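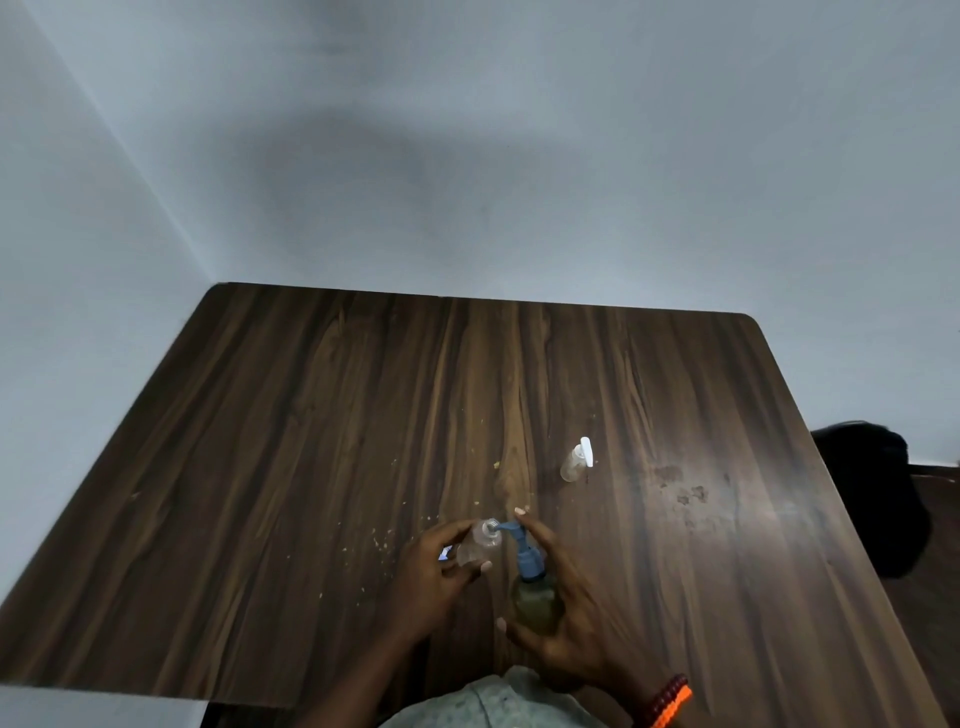
Three bottles at the dark table.

How I Make Salad Dressing for the Week

I used to buy a new bottle of dressing every time I went to the store, and half of them went bad in the fridge door. Now I mix my own on Sunday night and it lasts me until the next weekend. It's so easy I feel a little silly writing it up, but my neighbor Talha Shaikh keeps asking, so Talha, this one's for you!

Start with the sharp stuff. I put 2 tablespoons of red wine vinegar in a jar with a spoonful of mustard, a good pinch of salt and a small grated clove of garlic. Let it sit for 9 minutes while you wash the lettuce. The garlic calms down a lot - my kids will eat it this way, and they won't touch it otherwise. 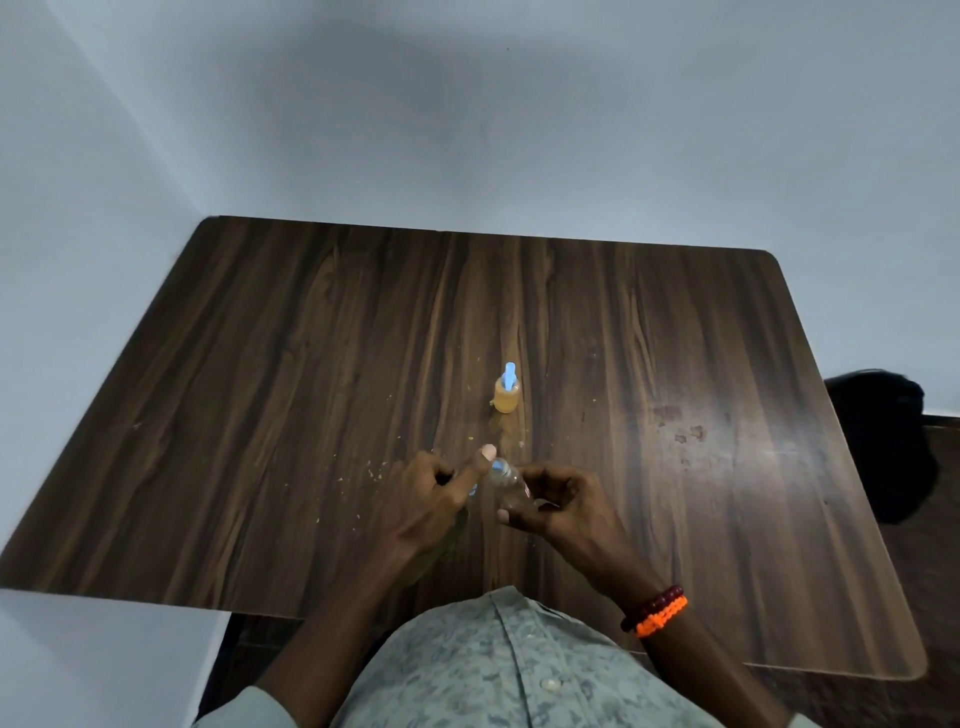 Next comes the oil. I use 6 tablespoons, poured in a bit at a time, with the lid on and a hard shake between pours. Dip a lettuce leaf in and taste it (a spoon makes everything seem too sour). Too sharp? Add a little honey. Too flat? More salt before more vinegar.

If you want it creamy, stir in a big spoonful of plain yogurt at the end, but only into what you'll eat that night.

Keep the jar in the fridge. The oil will go cloudy and thick, so take it out 12 minutes before dinner and shake it again. I've also used it on cold potatoes and on green beans, and last June I put it on grilled corn, which I'd do again tomorrow.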